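Cestas transparentes Trerell, juego de cuatro: seis meses de convivencia

Compré las cestas de Trerell en octubre, en ese estado de ánimo en que uno cree que su vida mejoraría mucho si los botes de limpieza vivieran en algún sitio. Hasta entonces vivían en todas partes. El limpiacristales, por ejemplo, pasó una temporada larga en la estantería de los diccionarios y nadie protestó, ni siquiera los diccionarios.

El juego trae cuatro piezas iguales, de plástico transparente y con las paredes acanaladas. Las acanaladuras, según la caja, «aportan rigidez y carácter». Rigidez, sí. El carácter lo sigo buscando.

Lo primero que hay que saber es que son pequeñas. En la web parecen capaces de tragarse el armario del fregadero entero, y luego llegan y caben en ellas dos botes de pulverizador y una bayeta doblada con buena voluntad. Un bote solo va holgado y se tambalea un poco al mover la cesta. Tres no entran, y les aseguro que lo he intentado con ángulos que no vienen en ningún manual. A cambio, ocupan poco y se quedan en cualquier mesa sin estorbar, que es más de lo que puedo decir de mi anterior organizador, un Urquhart giratorio que giraba siempre en el momento de ir a coger algo.

El pulverizador blanco sobresale de la cesta lo justo para agarrarlo por la parte de arriba, y eso me parece el mayor acierto del invento.
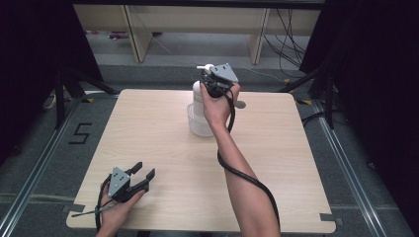 ¿Sirven para guardar botes de limpieza debajo del fregadero?
Para eso van bien, siempre que el bote sea de cuerpo recto y se ponga de pie; los de garrafa o con asa ancha piden una cesta más grande.

En cuanto al plástico: transparente al sacarlo de la caja, algo menos transparente a las pocas semanas. Las ranuras recogen polvo y, si un bote gotea, también recogen el goteo, con una fidelidad admirable. Se lavan a mano en un momento. Al lavavajillas metí una en el programa corto y salió igual que entró, pero la caja lo desaconseja y no quiero cargar con la conciencia de nadie.

La base es lisa y no lleva tacos de goma. Sobre un tablero laminado resbala con alegría: tiras del bote con prisa y te llevas la cesta detrás, como quien saca a pasear a un perro que no quería salir. Lo arreglé con unos puntos adhesivos Zurkov que tenía en un cajón desde la época de las sillas que arañaban el suelo. Habría agradecido que los pusiera Trerell, que cobra lo suyo.

Y ya que hablamos de tableros. Con los botes recogidos en sus cestas, la mesa se limpia de una pasada, y esa es la verdadera razón por la que no las he devuelto. Antes limpiaba alrededor de las cosas, dibujando islas. Ahora levanto la cesta, paso la bayeta siguiendo la veta y la vuelvo a dejar. En la madera clara se ve todo, desde el roce más tonto hasta la mota oscura que uno jura haber quitado ya.

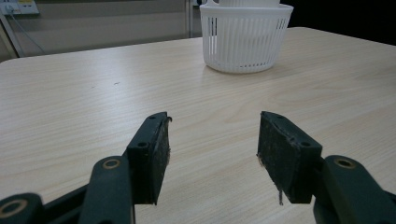 ¿Con qué conviene limpiar un tablero claro para que no queden marcas?
Un paño de microfibra apenas húmedo con una gota de jabón neutro, y después otro seco en la dirección de la veta.

Queda el asunto de apilarlas. Trerell dice que se apilan. Vacías, encajan una dentro de otra con tanto entusiasmo que separarlas requiere las dos manos y algo de vocabulario. Llenas no se apilan de ninguna manera, a menos que guarde usted cosas muy planas, en cuyo caso le basta con un cajón.

Las compré en la tienda de Skendutstead, la que está junto a la rotonda, donde las tienen en el pasillo de jardinería por motivos que no quise averiguar. El cartel prometía más de 3.000 hogares satisfechos. Cuenten el mío como satisfecho a ratos.

Lo bueno: se ve lo que hay dentro, pesan poco, el bote se coge sin sacar medio armario.
Lo malo: resbalan, las ranuras dan trabajo, en la caja parecen el doble de grandes.

De las cuatro, tres siguen con productos de limpieza. La otra guarda pilas que no sé si están gastadas.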